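押し入れの中身を床に出して、ちゃんと戻すまでの手順

更新日:2021年11月11日

押し入れの片付け方を書いた記事は世の中に山ほどあって、だいたい「まず全部出しましょう」で始まる。そして読んだ人は全部出し、夕方になり、布団を敷く場所がなくなり、全部戻す。私はこれを三度やった。三度目に戻したときには、入っていたはずの量が入らなくなっていた。

このページは、全部出さない人のための手順である。対象は幅一間の押し入れか、それに近い大きさの物置。道具は家にあるものでだいたい足りる。根気は少ししか要らないが、空腹だと失敗する。先に何か食べておくこと。

用意するもの

・白っぽい無地の布かマット。大きめのもの。古いシーツで構わない
・浅い箱かトレーを二つ。色が違うもの
・ゴミ袋
・巻き尺
・油性ペンと紙のテープ
・台所用のタイマー

布は必ず無地にする。柄物の上に小物を並べると、柄と小物の区別がつかなくなる。私は花柄のシーツでやって、ネジを一本、花のおしべだと思って洗濯した。

トレーは深いと駄目である。深い容器は物を判断する場所から物を隠す場所へと速やかに変わる。菓子の箱のふたくらいの浅さがちょうどいい。私はRundsideという店で買った書類用のものを使っている。値段は一枚800円で、もっと安いものもあったが、そちらには「HAPPY」と大きく書いてあった。

手順一 奥行きを測る

片付ける前に測る。片付けたあとに測ると、もう収納ケースを買ってしまっている。

幅、奥行き、高さ。この三つを紙に書く。ふすまを外さずに測る人は、ふすまが重なって使えない分の幅も書いておく。カタログの寸法ぴったりのケースを買って、入口で引っかかるのはここを飛ばした人だ。うちの場合、片側を開けたときに物が通る幅は646ミリだった。650ミリのケースを前にして、4ミリがどれほど大きいかを知った。押してもたたいても4ミリは4ミリである。

手順二 区画を決める

押し入れを上段の左右、下段の左右の4つに分ける。天袋がある家は、天袋のことは今日は忘れる。天袋には天袋の時間が流れており、そこにあるものは去年も一昨年も必要なかったのだから、あと数か月待たせても怒らない。

今日やるのは一区画だけ。おすすめは下段の、手前から見て開けやすい側。ここには掃除機と、掃除機の部品と、前の掃除機の部品が入っているはずだ。

手順三 布を広げ、トレーを端に寄せる

床に布を広げ、トレーを二つとも左の端に並べる。左利きの人は右でいい。残りの広い部分が作業場になる。

トレーの役割は次のとおり。

片方は「使う」。この一年のあいだに実際に手に取ったもの。
もう片方は「わからない」。何の部品か、誰のものか、なぜ家にあるのかが不明なもの。

「捨てる」用のトレーは作らない。捨てるものはゴミ袋に直接入れる。トレーに一度置くと、そこで第二回の審議が始まってしまう。大きくてトレーに載らないものは、トレーの隣の床に置けばよろしい。

手順四 タイマーを11分にして、一つずつ置く

11という数字に深い意味はない。10分だと終わりが見えて手を抜き、15分だと途中でアルバムを開く。何度か試して、アルバムを開く直前に鳴るのが11分だった。各自の弱さに合わせて調整してほしい。

区画から物を一つ出し、布の中央に置く。置いたら、次のものには触らない。手に持ったまま考えるのもいけない。手に持つと情が移る。床に置いて両手を離すと、どんな思い出の品も少しだけ他人の顔になる。
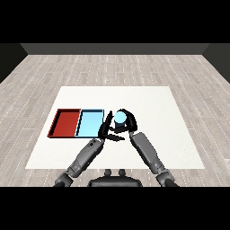 決められないときは「わからない」へ。迷っていい時間は息を一回吐くあいだと決めておく。袋に入ったものは中身まで確認すること。うちの下段からは、袋の入った袋の入った袋が出てきた。いちばん内側には、それらの袋を留めるためのクリップが入っていた。

タイマーが鳴ったら立ち上がって腰を伸ばし、水を飲む。これを区画が空くまで繰り返す。途中で電話が鳴っても、片付けの話をしてはいけない。「うちにもあるから持っていく」と言う親戚が必ずいる。

手順五 空いた区画を拭く

空になったら乾いた布でほこりを取り、固く絞った雑巾で拭き、扇風機で風を当てて乾かす。湿ったまま戻すと、次に開けたときに匂いで後悔する。

すのこを敷くなら、このタイミングで敷く。すのこは寸法を間違えやすいので、手順一の紙を見ること。紙をなくした人は手順一に戻る。私は戻った。紙は「わからない」のトレーにあった。

手順六 「わからない」を裁く

いちばん面倒なところである。ネジ、鍵、アダプター、何かのふた。家族がいるなら全員を呼び、トレーを見せて「これは何か」と一度だけ聞く。二度聞くと喧嘩になる。

答えが出なかったものは小袋に入れ、紙のテープに日付を書いて貼る。次の5月までに用事が生じなければ処分する。5月にするのは、衣替えでどうせ押し入れを開けるからだ。鍵だけは例外で、もう少し長く持っておく。鍵は捨てた翌週に鍵穴のほうが見つかる。

充電アダプターは電圧を確認し、対応する機器が家にないものは自治体の区分に従って出す。私の手元には、Ustachと書かれたアダプターがまだひとつある。機器のほうは見たことがない。

手順七 戻す

戻す順番は、重いものを下、よく使うものを手前、使わないが捨てられないものを奥。誰でも知っていることだが、誰でも知っているわりに、うちの来客用の座布団は長いこと最前列にいた。来客は年に一度である。

収納ケースを買う場合は、戻すものの山を見てから買う。先に買うと、ケースに入れるための物を家じゅうから集め始める。キャスター付きは便利だが、畳の上では跡が残るので板を一枚かませる。私はVevivsteadの引き出し式を二つ使っていて、引き出しの滑りに不満はない。ただし説明書は哲学書のようだった。組み立ては明るいうちに始めたほうがいい。

ラベルは中身の名前をそのまま書く。「その他」と「いろいろ」は禁止。この二語を許すと、半年で家の中のすべてが「その他」に移住する。「延長コード」「電球」「使い捨てカイロ」で十分である。

よくあるつまずき

途中で区画を増やしたくなる
調子のよい日に起こる。増やさないこと。調子は下段の右に手をつけたあたりで切れ、そのとき部屋には二区画分の荷物がある。

アルバムを開いてしまった
閉じる。閉じられなければ、その日の作業は終わりにして最後まで見る。半分だけ見たアルバムは翌日も開く。

布団が戻らない
布団は畳み方で厚みがかなり変わる。三つ折りにして、輪になったほうを手前に向けると出し入れが楽になる。圧縮袋は羽毛だと傷むことがあるので、表示を見てから。私のCeleの敷きパッドは丸めて立てるのがいちばん場所を取らなかった。

猫が入った
区画が空くと入る。出るまで待つ。先に掃除が済んでいると、抱き上げたときに猫が汚れていないので、手順五は省略しないように。

残りの区画は別の日にやる。うちは上段の左がまだ手つかずで、開けるたびに目が合うのだが、今のところ向こうから出てくる気配はない。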